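Cestus Low - pre-wear check, pair 24
2022-06-29, Nallport store

Outsole - ok. Grip pattern even both shoes.
Midsole - glue line lifting at left heel, 3 mm. Watch it.
Upper - knit fine, no pulls. Toe box a bit loose, not a fail.

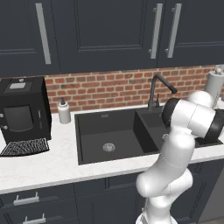

Laces and eyelets
Right top eyelet rough on the inside. File down or swap. Laces ok, spare set missing from box agian.

Heel counter
Firm. Slight squeek on the right when flexed - more than 74 flexes before it stopped. Pass with note.

Insole - Bado insert, seated properly. Recheck in August.
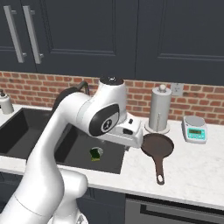 Mieke Goossens: I'd fail the left on that heel glue, it only gets worse on a hard court. Send it back to MacLeish.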